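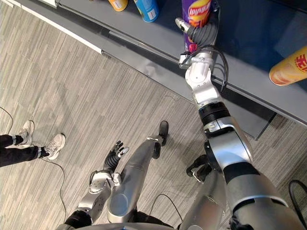
Los botes altos de patatas me traían por la calle de la amargura. En casa somos muy de tenerlos a mano (demasiado, diría mi dentista) y durante años los fui metiendo donde cabían: uno detrás de la harina, otro tumbado encima de las galletas... Cada vez que abría el armario se me venía alguno a la cabeza. Al final me puse seria y os cuento cómo los tengo ahora.

Lo primero, sacarlos del armario hondo. Les va mucho mejor una balda estrecha, de las que solo admiten una fila, porque así no hay segunda línea donde se queden olvidados hasta diciembre. La mía tiene 12 centímetros de fondo y me sobra. Si podéis, que tenga un pequeño reborde delante.

De pie, siempre de pie. Un bote tumbado rueda en cuanto rozas al de al lado, y luego lo abres y está todo hecho migas. Si no os queda más remedio que tumbarlos, poned debajo un paño doblado o una tira de esa malla antideslizante de los cajones - yo la compro en Uibo, en rollo, y la corto con las tijeras de cocina.

Yo los ordeno por colores y no por fecha, ya sé que es pecado. Pero los peques reconocen su sabor por el color del bote y lo cogen sin revolver los demás. La fecha la apunto con rotulador en la tapa, bien grande, y listo.

Cogedlos por la mitad o más abajo, nunca por la tapa! Mi cuñada Perla levantó uno de la tapa en pleno cumpleaños y estuvimos barriendo patatas hasta las 8 de la tarde.

Una vez abiertos, en casa duran 2 días como mucho, así que no me complico: tapa bien apretada y lejos del horno. Si se ablandan, unos minutos de horno flojito sobre papel y quedan bastante apañadas.

Y los vacíos no los tiro todos. Bien limpios por dentro con un papel seco, me sirven para los espaguetis (con una bolsa dentro), las agujas de punto y los pinceles. Forrados quedan muy monos, aunque a mí el forro se me arruga siempre.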